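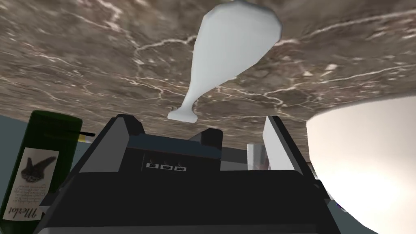

Wrist view from our kitchen run, wine glass dead ahead.

Our robotics club at Trevdale has spent the whole of November inside Feltik, a simulator that gives you a robot, a house full of clutter and very little excuse for not getting started. I teach the club alongside Tanko Odukoya and we both went in expecting a glorified video game. I love it!

Setting up took one lunchtime. Somtochukwu Etim had the arm moving before I'd finished reading the welcome page, and by the end of the session the others were fighting over the keyboard (politely, mostly). You write short scripts, press run, and watch what the arm does with them. Get it wrong and you reset the room and have another go, which is bliss when you've spent years supergluing plastic fingers back on to our old Fidell kit.

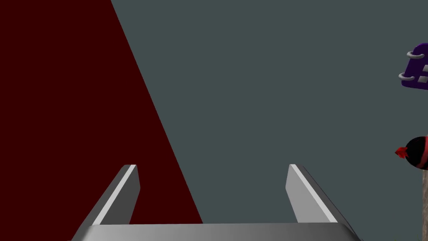 The wrist camera is my favourite part, and the part that taught the club most. You see past the gripper's own two fingers, so learners have to think about where the hand is pointing before they think about grabbing. With the fingers open and nothing between them, and the purple thing and the round black one with the red tip both right over at the edge of the view, Amarachi Adeleke worked out that her script needed to turn the wrist first and worry about distance later. She's thirteen. I was very proud.

Grumbles, then. The rooms are slow to load on our older laptops, the help pages assume you already know what a joint limit is, and the small print on labels goes to mush when you get close. I'd also like an undo button, please, because resetting the whole kitchen for one bad line gets tiresome

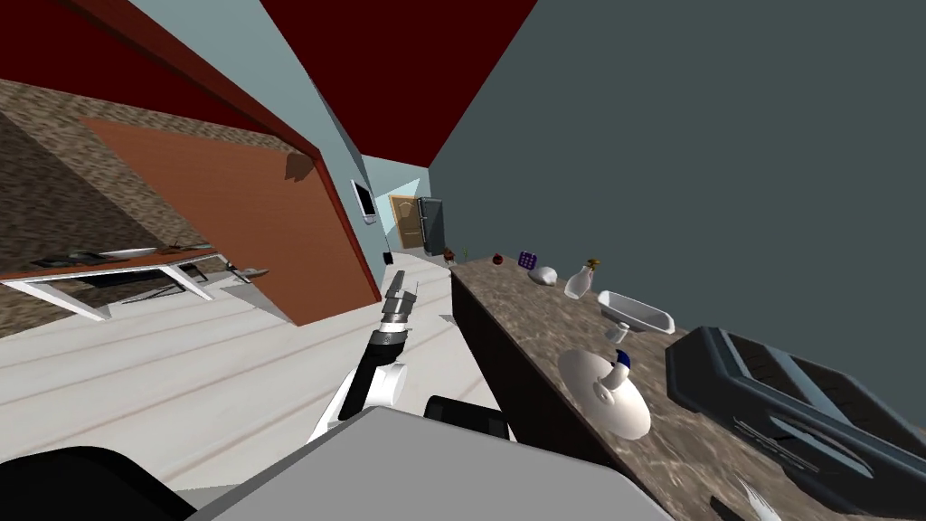 and the younger ones lose their thread while they wait. A club licence covers 5 machines and cost us 300 pounds for the year, so we share, two or three to a screen. That suits us fine, and the arguing is half the learning.

We're entering the Eze schools challenge with it next term, tidying task, junior group. If your club has patient helpers and a decent laptop or two, give it a go!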